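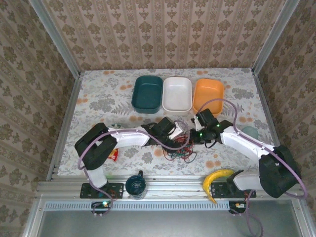

2 min read

I've been cooking with the Laditz saucepan since January, and I'm so fond of it now that I thought it deserved a few words! It's the small one, from Murnow, with the pouring lip on both sides (a blessing if you're left-handed like me).

My test for any saucepan is caramel. I melt 200 grams of sugar with a splash of water, and in my old pan one side would go dark while the other was still sitting there pale and grainy. The Laditz colored evenly, and it took 8 minutes from start to finish. Mustard glaze, cranberry sauce, and a fussy little custard have all come out nicely too.

Now, the grumbles. The handle gets hot, so keep a towel close by, and the lid rattles at a hard boil. It also cost me 80 dollars, and I did gulp a bit. I'd still buy it again, though maybe during a sale.

Posted September 2018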